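Ichikawa Hand-Held Gripper Kit: Evaluation at Brimura
Second progress report to the Skundudmont Fund
10 May 2023

Summary

We have now used the Ichikawa kit long enough to say what it does well and where it costs us time. The hardware is sound. The software is usable but slow to set up. We expect to finish the evaluation within the amount awarded and are asking for one small change to the plan, set out at the end of this report.

What was done this period

The first report covered delivery and unpacking. Since then we have moved from trial recordings to the table tasks listed in the proposal. An operator holds the gripper, carries out a simple task by hand, and the kit records video and finger opening together. The recordings are then used to train the arm in our Selelville lab.

We have 417 usable recordings so far. The target for this stage was 200, so we are well ahead on volume. The spread is less even than we would like. Most of the recordings are pick-and-place tasks, and 64 are of tasks where an object has to be turned or lined up before it is set down. Those take longer and fail more often, and operators tend to leave them to the end of a session. We have changed the session sheet so that they come first.

Setup and daily use

A new operator can make acceptable recordings after one short session. The grip is comfortable for right-handed users and less so for left-handed ones, who have to reach across for the record button. The supplier has been told about this and says a second button is planned, but has given no date.
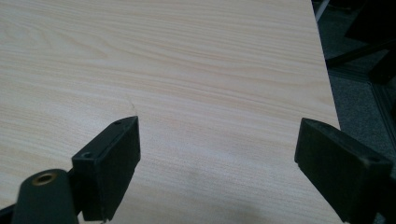 Calibration is the main cost. The kit asks for a full calibration at the start of each day and again whenever the fingers are changed. When it goes well it is quick. When it fails, the software gives the same message for every kind of fault, and the operator has to work through the checks in the manual one by one. We lost 3 half-day sessions to this during the period. The latest software update separates tracking faults from finger faults, and we have not lost a session since installing it.

Hardware condition

We have changed the fingers once, as a planned test of the procedure. It took two people the first time and one person after that. The screws are a common size and can be bought locally. The manual gives no tightening value, so we have settled on hand tight plus a quarter turn and marked the setting on our own driver.

Battery life is shorter than the data sheet suggests. In our sessions one battery lasts roughly half a morning. We bought two spares from the consumables line and now rotate them.

Data quality

Video is clear enough for training in normal room light. Tracking is less reliable over large plain surfaces and better when there is some pattern or clutter nearby. The supplier's advice is to place printed markers at the corners of the work area. We tried this in two sessions and dropped fewer recordings, but two sessions are not enough to put a number on it.

Spending

Spending is on plan. The kit, the annual license and most of the operator hours have been paid. The travel line is untouched - the supplier's training was held online.

Request and next steps

We ask the fund's approval to move the unused travel money to operator hours. This would pay for more recordings of the turning and lining-up tasks, and for a proper comparison with and without markers. The total award would not change.

The final report is due in October and will include a recommendation on whether Brimura should buy a second kit.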